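Prodix > Support > Bench 2 > Ticket 933

Left gripper cable catches when the bowl is moved
Opened by Tove Bach, 2021-01-05

Hi all, me again. I've been on the two-gripper bench since we stopped sorting by hand, and I'm on bowls this week. The left gripper drops out of the log partway through a run. It came back by itself twice and then it didn't, so here I am. It has stopped at 90 on the run counter, and again at 152.

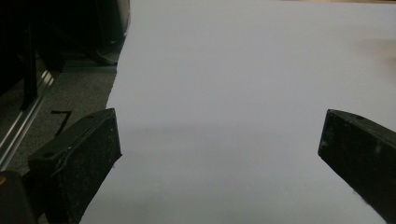
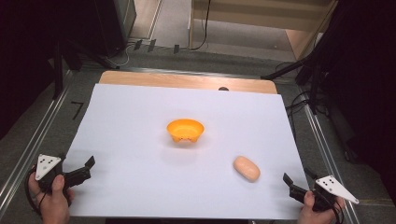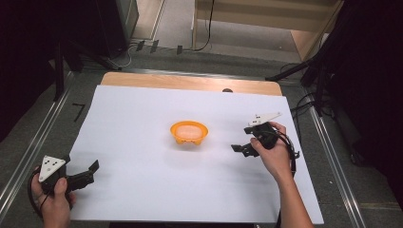
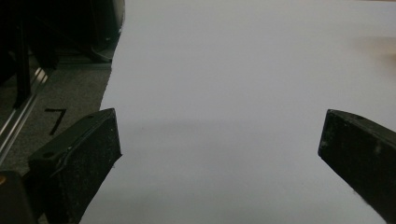
Bench 2, white sheet on in all four. The orange bowl is in the second and third, the peach-colored oval piece in the second only.

What I tried before bothering anyone:
- Swapped the left and right cables at the box. The fault stayed with the left grip.
- Restarted the logger. Good for almost 292 readings, then gone again.
- Held the left cable still with my elbow (don't laugh) and did a whole run with no dropout!

So I think it's where the cable leaves the grip. When I reach across for the bowl it pulls, and you can feel it pull.

Reply from Esben Dalsgaard
Thanks Tove, the elbow test helps a lot. Can you leave more slack and clip the cable to your sleeve, a hand's width up from the wrist? Then do the reach slowly and tell me where it drops. Please don't open the grip, Syahrul has the spare connectors.

Tove Bach
Clipped it. Two runs, no dropouts, and my wrist is happier too. While I have you — can we talk about the pace? With hand sorting I could look up and chat to Kolbrún across the bench. Now if I look up I lose the run and have to start over. I like this job better than sorting (my back certainly does), but it's a quieter room than it used to be and I miss the talking. Could we get a pause button we can reach with a foot?

Reply from Syahrul Sumampouw
I'll change the left connector after your shift. A foot pedal is easy, I have one in a drawer from the Bevska job. Kolbrún asked for the same thing back in June, so I'll set up both benches.

Tove Bach
Yes please! Leaving this open until the new connector has done a full day.

Status: waiting on part
Contact the Prodix support desk | © Prodix | Back to top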